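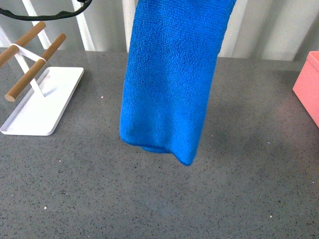 A blue microfiber towel over the speckled counter

Home | Reviews | Kitchen | Contact
Print this page | E-mail to a friend

I've had the Ornach dish rack since November and, oh, I do like it! It holds up to 11 dinner plates, and the big soup pot fits too if you coax it in sideways. 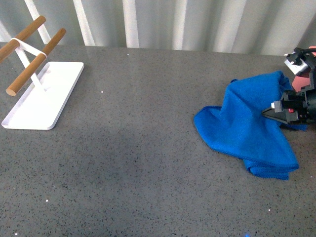
By Danai Zervas

My one grumble is the cutlery cup, which tips over if you load all the forks on one side (I always do) — my old Metstead never did that. Still, the feet don't slide, it wipes clean in a minute, and I'd happily buy another for my sister, who has been hinting since Friday.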